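The Blue Tray Gallery: Buttons, Knobs and Switches from the Fraser Parts Drawer

If you've ever lost a happy half hour pressing buttons that aren't connected to anything, this page is for you! We finally got some of the panel parts out onto the big brown mat.
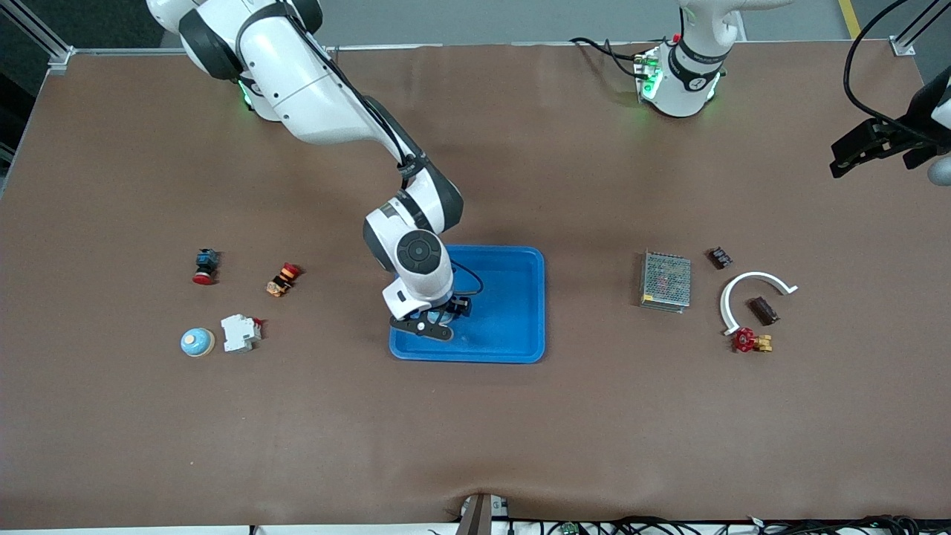

1. On the mat
The blue tray in the middle, with parts waiting on the left. The red cap and the orange-red twist head get all the attention, but look at the pale blue knob in the row below them, with its light beige base and that little tan center. I could look at that color all day.

How the collection started

The whole thing goes back to a control desk that Hywel Bowen pulled out of the old Fraser works in March, two days before the building was cleared. He wanted the desk. The rest of us wanted what was on it, and after a lot of unscrewing (and a very stiff neck for Hywel) everybody went home pleased. Since then parts have come in from all over, mostly in padded envelopes, and the drawer that was supposed to hold them has become a cabinet with 15 drawers. I label them, people ignore the labels, and it works out fine.

Notes on the favorites

Push buttons
I love these more than is reasonable. A good one has a bit of slack at the top, then a firm push, then a click you feel in your fingertip before you hear it. Red caps are the ones everyone reaches for first. Ghislain Dufour swaps caps between bodies to see what looks best, and his dark body with a red cap is my favorite so far.

Emergency-stop switches
Big, bright and made to be hit with the flat of your hand. Many of them latch when you push them in and let go again with a twist - very satisfying, and hard to put down once you start. Black and yellow bodies always look cheerful to me, which I know is the opposite of what they're for.

Knobs
Yaa Amoah's department. She'll turn one back and forth for a full minute before she gives an opinion, and her opinion is usually right. The pale colors are harder to find in good shape, so if you have any sitting in a garage, please write to us!

The Iltura drawer
Drawer 2, and still a mess. Kittipong Thongsuk brought in a whole box from the Iltura sale, 149 pieces according to the slip taped to the lid, and we're sorting it by body color first and size second. Size first would have been smarter. We know that now.

Trays and mats
A plain mat does wonders for small parts. They don't skitter off when you put them down on their sides, and the colors come up beautifully against brown. For trays I like a raised rim and rounded corners, easy to wipe out and easy on the knuckles. Stamatia Stamatopoulos prefers a deep box with a lid, and we have agreed to disagree.

Coming next: toggle switches, pilot lamps and a lever from Jirnano that needs a good clean before anyone sees it.

Page updated 14/09/2022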